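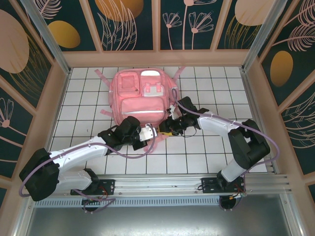
Mochila rosa sobre un suelo de baldosas blancas, con dos brazos robóticos.

La batería que no se gasta, según quien la vende

Las baterías de flujo orgánicas prometen almacenar la electricidad renovable sin metales caros. Antes de encargar los depósitos conviene leer la letra pequeña.

22 de febrero de 2019

En el folleto de Brondalico hay un dibujo de dos depósitos, uno naranja y otro verde, unidos por tuberías a una caja gris. A la izquierda, un aerogenerador. A la derecha, un pueblo con las ventanas encendidas. Debajo, la frase que ha llevado a la empresa a unas cuantas ferias del sector: «Energía de hoy para la noche de cualquier día». La frase está bien. El problema empieza cuando uno pregunta cuántas noches, a qué precio y con qué pérdidas.

La idea es vieja y sencilla de contar. En una batería convencional la energía se guarda en los electrodos; en una de flujo se guarda en dos líquidos que se bombean a través de una celda, separados por una membrana. Si se quiere más potencia, se añaden celdas. Si se quiere más capacidad, se compran depósitos más grandes. Las que llevan décadas funcionando usan casi siempre vanadio, un metal cuyo precio sube y baja con el humor de las acerías. De ahí el atractivo de cambiarlo por moléculas orgánicas, quinonas sobre todo, que en teoría pueden fabricarse a partir de materias primas corrientes.

En teoría. La palabra sale mucho en esta conversación.

El equipo de Brondalico trabaja en Brondthorpe, en una nave que antes fue almacén de pinturas, y tiene desde el año pasado una instalación de demostración cerca de Murau, en Estiria, conectada a un pequeño salto de agua y a unas placas fotovoltaicas. El sistema se llama Pillay y es, según la empresa, el primero de su clase pensado para cooperativas eléctricas rurales. Valdir Queiroz, el director técnico, lo enseña con orgullo y sin prisa. Es químico de formación y se le nota más cómodo con las moléculas que con las hojas de cálculo.

«El electrolito no arde, no contiene cobalto y no hay que traerlo de la otra punta del mundo», resume. Las tres cosas son razonables. Un electrolito acuoso no arde, desde luego, y quien haya visto los protocolos contra incendios de una instalación grande de ion-litio sabe lo que eso vale. Lo que está menos claro es el resto del argumento comercial.

El rendimiento, para empezar. El folleto habla de un 80 por ciento: de cada cien unidades de electricidad que entran, ochenta salen. En el informe técnico, que la empresa facilita a quien lo pide, la cifra es del 74 por ciento. Pregunté por la diferencia. La primera, me explicaron, corresponde a la celda en condiciones de laboratorio, con corriente baja y temperatura controlada. La segunda procede de Murau, pero tampoco incluye todo el consumo auxiliar: las bombas se contabilizan, la calefacción del contenedor en enero no. Estiria en enero es un sitio frío, y un electrolito acuoso con quinonas disueltas no agradece el frío. Quien pague la factura de esa calefacción querrá verla en la cuenta.

Luego está la duración. «No se degrada» es una expresión que debería estar prohibida en los catálogos de baterías. En las de vanadio tiene cierta base, porque a ambos lados de la membrana hay el mismo elemento: si una parte se cuela al otro lado, se puede reequilibrar la mezcla y seguir. Con moléculas orgánicas la cosa cambia. Una quinona puede reaccionar con el agua, puede unirse a otra quinona o romperse, y lo que queda después ya no almacena nada. No hay mantenimiento que la devuelva a su forma original salvo en casos muy concretos. Además, buena parte de ese deterioro depende del tiempo y del estado de carga, de modo que anunciar miles de ciclos dice poco si los ciclos se han hecho deprisa.

El ensayo de estabilidad que cita Brondalico duró 14 días. Queiroz no lo esconde y añade que los datos de Murau, más largos, se publicarán cuando estén revisados. Es una respuesta correcta. Pero el folleto promete una vida útil de décadas, y entre una cosa y otra hay un salto que ninguna curva extrapolada debería dar sola.

Hildegard Seidel ha pasado buena parte de su carrera evaluando proyectos de almacenamiento para compañías eléctricas municipales. No tiene nada contra las baterías de flujo, aclara; recomendó una de vanadio y volvería a hacerlo. Le preocupa otra cosa. «Me traen el coste del electrolito por kilo y me dicen que es barato. Yo compro energía entregada durante años. Si tengo que reponer el líquido cada poco tiempo, el precio por kilo me sirve para muy poco.» También echa en falta que se hable de la membrana, que suele ser una pieza cara, fabricada por pocas empresas, y que no baja de precio porque el líquido que la baña sea orgánico.

Su otra objeción es de mercado. Mientras la química orgánica pasa del vaso de precipitados al contenedor, el litio sigue abaratándose, empujado por una industria del automóvil que compra celdas en cantidades que el almacenamiento estacionario no soñará en mucho tiempo. Para cubrir las pocas horas entre la puesta de sol y la medianoche, el litio ya resulta difícil de batir. A las baterías de flujo les queda el terreno de las descargas largas, y ahí compiten con el bombeo hidráulico, que en los Alpes tiene presas hechas y amortizadas. Elegir Murau como escaparate tiene algo de valiente, o de imprudente.

Queiroz replica que no todas las cooperativas tienen una montaña a mano y que el bombeo nuevo tarda años en autorizarse. Tiene razón. También la tiene cuando recuerda que las primeras placas solares eran caras y malas y que, de haber escuchado a los prudentes, seguirían en los satélites. Es un argumento que se oye en casi todas las presentaciones de tecnología energética, incluidas las de muchas empresas que ya no existen.

Lo que pide un comprador sensato cabe en media página: rendimiento medido en el punto de conexión, con todos los consumos dentro y durante un invierno completo; pérdida de capacidad por día de calendario además de por ciclo; un precio de reposición del electrolito firmado, y alguien que responda de él si el proveedor cierra. De todo eso, Brondalico ofrece por ahora una parte de lo primero.

La cooperativa que acoge la demostración no ha pagado el equipo. Tiene una opción de compra y, según la empresa, decidirá cuando reciba los datos completos. Pregunté si el contrato incluía alguna garantía sobre la capacidad. Me dijeron que se estaba negociando.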